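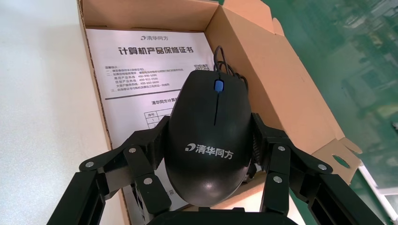
A computer mouse and a printed warranty inside an open cardboard box.

What's Inside Cardboard?

Find a cardboard box at home and look very closely at the edge of one of its flaps. Do you see the wiggly line? It looks like a tiny row of hills squashed between two flat roads. That wiggle is the secret of cardboard, and it is wonderfully clever!

Most big boxes are made of corrugated cardboard. "Corrugated" means folded into waves. There are three layers of paper: a flat one on the outside, a flat one on the inside, and a wavy one glued in between. The flat sheets are called liners. The waves are called flutes, just like the musical instrument.

Why waves?

Each wave is a little arch, like the arch of a stone bridge. When something heavy presses down, an arch spreads the push out to both sides, so the paper doesn't crumple so easily. The gaps are full of air, too. Air weighs hardly anything, so the box stays light, and it makes a soft bump-catcher for whatever you put in it.

How do you make paper wavy?

With steam! At a box factory, giant rolls of paper zoom into a machine full of hot metal rollers. Steam makes the paper soft and bendy, and then it squeezes between two rollers with ridges that fit together like gear teeth. Out comes a long ribbon of waves. Glue goes on the tips, the liners get stuck on, and everything is dried flat. Then it's cut and creased so it will fold up neatly.

And afterward? Old boxes can go back to a paper mill, where they are mixed with water into a gloopy mush called pulp. The pulp is spread out and dried, and it's paper again - ready for more waves!

Try it: the paper bridge

You need 2 sheets of paper, 2 piles of books and 12 coins.

Set the book piles 5 inches apart. Lay one flat sheet across the gap and add coins until it sags. Now fold the other sheet back and forth like a fan, lay it across with the folds running from pile to pile, and put the coins on again. How many can your wavy bridge hold? Try skinny folds next, then fat ones!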